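회사 소개

검색어를 입력하세요 검색

Vusum은 식당 예약과 코스 메뉴 안내를 함께 다루는 회사입니다. 처음에는 동네 식당의 점심 메뉴를 정리해 메일로 보내는 일을 했습니다. 받아보는 사람이 늘면서 예약을 대신 잡아달라는 요청이 들어왔고, 지금은 그 일이 회사의 중심이 되었습니다. 현재 저희와 계약한 식당은 485곳입니다. 한식당이 가장 많고 국숫집, 작은 양식당, 빵과 수프만 파는 가게도 있습니다.

회사를 세운 사람은 Lewis Sutherland입니다. 호텔 주방에서 일하다가 홀로 자리를 옮겨 예약 전화를 받았습니다. 그때 손님들이 가장 많이 묻는 내용이 가격도 위치도 아닌 "오늘 코스에 무엇이 나오느냐"였다고 합니다. 전화로 메뉴를 하나씩 읽어주다 보면 뒤에 걸려온 전화를 놓치는 일이 잦았습니다. Vusum의 첫 메뉴 메일은 그 시절에 쓰던 공책의 양식을 그대로 옮긴 것입니다. 요리 이름, 주재료, 조리법, 빠질 수 있는 재료 순서로 적었고 이 순서는 지금도 바꾸지 않았습니다.

하는 일

저희 서비스는 두 가지입니다. Filach는 손님이 쓰는 예약 서비스입니다. 날짜와 인원을 고르면 그날 실제로 나오는 코스가 함께 표시됩니다. 식당이 메뉴를 바꾸면 이미 예약한 손님에게도 변경 내용이 전달됩니다. 취소는 식당마다 정한 시간까지 가능하며, 그 시간은 예약 화면 맨 위에 적혀 있습니다.

Tiltitz는 식당이 쓰는 관리 도구입니다. 주방에서 재료가 떨어지면 해당 요리를 목록에서 내릴 수 있고, 알레르기 정보를 요리별로 입력해 둘 수 있습니다. 종이로 뽑아 주방 벽에 붙이는 식당이 많아서 인쇄용 화면을 따로 만들었습니다. 글씨가 작다는 의견이 있어 지난 개편 때 글자 크기를 키웠습니다.

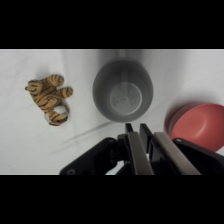

식당을 등록하려면 비용이 얼마나 듭니까?

등록비는 없습니다. 계약 후 30일 동안은 이용료도 받지 않으며, 그 뒤에는 예약이 성사되어 손님이 방문한 경우에만 건별 수수료가 나갑니다. 손님이 오지 않은 예약에는 수수료를 매기지 않습니다. 메뉴 입력은 식당에서 직접 하셔도 되고, 메뉴판을 보내주시면 저희 편집 담당자가 대신 입력합니다.

식당을 고르는 기준

신청하신 식당은 모두 직원이 직접 방문합니다. 한 식당에 2명이 가고, 음식값은 회사가 냅니다. 점심에 한 번, 저녁에 한 번 가는 것이 원칙이고 저녁만 여는 가게는 서로 다른 주에 나누어 갑니다. 맛을 점수로 매기지는 않습니다. 메뉴판에 적힌 것과 나온 음식이 같은지, 재료가 빠졌을 때 미리 설명하는지, 예약한 시간에 자리가 준비되어 있는지를 봅니다. 한 번에 통과하지 못한 식당에도 사유를 적어 보내며, 고친 뒤 다시 신청하실 수 있습니다.

광고비를 받고 식당의 순서를 올려주지 않습니다. Filach의 목록은 거리와 빈자리를 기준으로 정렬되고, 손님이 가격순이나 음식 종류별로 바꿀 수 있습니다. 후기는 예약하고 다녀온 손님만 남길 수 있습니다. 식당이 후기 삭제를 요청하면 사실과 다른 부분이 있는지 양쪽에 확인한 다음 처리합니다.

Văn 코스 주간

해마다 12월에는 등록 식당들과 함께 Văn이라는 행사를 엽니다. 참여 식당이 평소보다 짧은 코스를 정해진 가격에 내는 행사입니다. 지난 행사에는 99곳이 참여했습니다. 연말에 단체 손님을 받지 않는 작은 식당들이 빈자리를 채울 방법을 묻던 것이 계기였습니다.

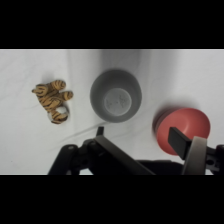 참여 식당은 가을부터 신청을 받습니다. 코스는 식당이 자유롭게 짜되 고기를 쓰지 않는 구성을 하나 이상 넣어야 합니다. 음료 주문을 의무로 걸 수 없고, 행사 메뉴의 양을 줄여 내는 것도 허용하지 않습니다. 행사가 끝나면 식당별 방문 인원과 취소 건수를 정리해 각 식당에 보내드립니다. 다른 식당의 수치는 공개하지 않습니다.

일하는 방식

회사는 편집, 식당 지원, 개발로 나뉘어 있습니다. 편집 담당자는 메뉴 설명을 씁니다. '환상적인', '최고의' 같은 말은 쓰지 않고 재료와 조리법만 적습니다. 외국어로 된 요리 이름은 식당에서 부르는 대로 표기하고 괄호 안에 풀이를 붙입니다. 식당 지원 담당자는 오전 10시부터 전화를 받으며, 점심 영업 중에는 식당에 먼저 전화를 걸지 않습니다. 급한 변경은 Tiltitz의 메시지 창으로 알립니다.

채용은 자리가 났을 때만 공고합니다. 외식업 경력은 필수가 아니지만 식당 지원 부서에는 주방이나 홀에서 일해본 직원이 많습니다. 제휴나 취재 문의는 문의 양식에 연락처와 함께 남겨 주시면 담당자가 답장을 드립니다. 예약 변경은 문의 양식으로 처리되지 않으니 Filach의 예약 내역에서 직접 하시거나 해당 식당에 전화해 주십시오.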